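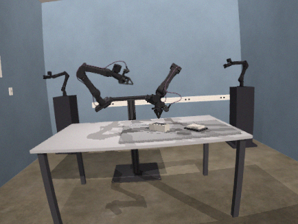

The long table comes back to Stastville

On a Wednesday evening in June, the windows of the old school on Wei Street are open and one can hear plates from the sidewalk. Inside, 22 people sit at one table. Most of them did not know each other in the winter. They pay 4 dollars each, they eat what was cooked, and they stay until the light is gone.

Stastville had such tables before. When the Dradon mill was working, the company kept a dining hall near the river, and the workers of the night shift ate there together with the workers of the morning. The mill closed, the hall became a tire store, and for many years the town ate at home. The older residents whom I met remember the soup very well and the coffee with less pleasure.

The new dinners began in a kitchen which was too small for them. A group of neighbors from the Riler district cooked together one night a week, because the groceries had become expensive and a big pot costs less than many small ones. After some months they had to ask the town for a room. The town gave them the school, which has a good stove and very bad chairs.

I went four times. The first time I made the mistake to sit at the end, where the conversation arrives late and the bread arrives later. In the middle it is another life. A retired bus driver explained to me how to keep tomatoes from splitting. Two students argued about whether rice should be washed, and a woman across from them, who had cooked the rice, listened without saying a word.

The rules are written on a card by the door. You do not keep a seat for a friend. You pass the dish before you fill your own plate. Phones stay in the coat. Children may leave the table when they want, and they want this quite early.

Not everything works. The mailing list has 265 names, and the room can hold 100 persons only if the back doors are opened, so in cold months some people must be refused. There was also a long disagreement about meat. For now it is served every second week, and the bean stew of the other weeks has won some friends, me among them.

The dinners stop in the hottest part of the summer and start again when school does. Doors open at 6 p.m. Bring your own glass.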